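Robotics club, and an awful lot of cups

20 November 2022

I promised I'd write something about the club before the winter got away from me, so I've made a pot of tea and here I am. For anyone new, I've been helping with the after-school robotics club in Nemolcombe since the spring. We have 14 regulars this term, which is more than the room really likes, and they argue about everything from wheel sizes to biscuits.

The big thing this term is the Lovden challenge in December. Each team has to teach a machine to tidy up after a tea party: pick up the cups, stand them upright, stack them if you're feeling brave. It sounds so simple! I said as much at the first meeting and have been reminded of it ever since.

Our lot called their project Joresance (it was the only name that got more than two votes, and I still can't spell it without looking). They decided early on that the machine should learn from people doing the job by hand, so most of our evenings have gone on practising the same little movement over and over, squeezing the grippers open and shut until our thumbs ache.

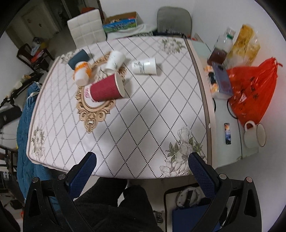
Paper cups are horrible things to pick up, I've discovered. Squeeze too gently and they slide away, squeeze too hard and you've got a crumpled mess, and a cup on its side will roll off just when you've lined yourself up. The ones with a ripply outside are my favourites, as they seem to give you a bit more to hold. One of the younger ones disagrees strongly and has drawn me a graph.

By the end of last week we had 351 goes recorded, and 94 of those had to be thrown out for one reason or another, mostly fumbles, plus a run of 26 where we'd forgotten to press the button at the start. Oh, the groans!

Next job is the training itself, which we'll be running on the old computer everybody calls Nieto. It's slow and it hums, so we'll set it going and leave it overnight. I also need to sort out lifts to Lovden, and if anyone has a spare extension lead, the long sort, please do let me know.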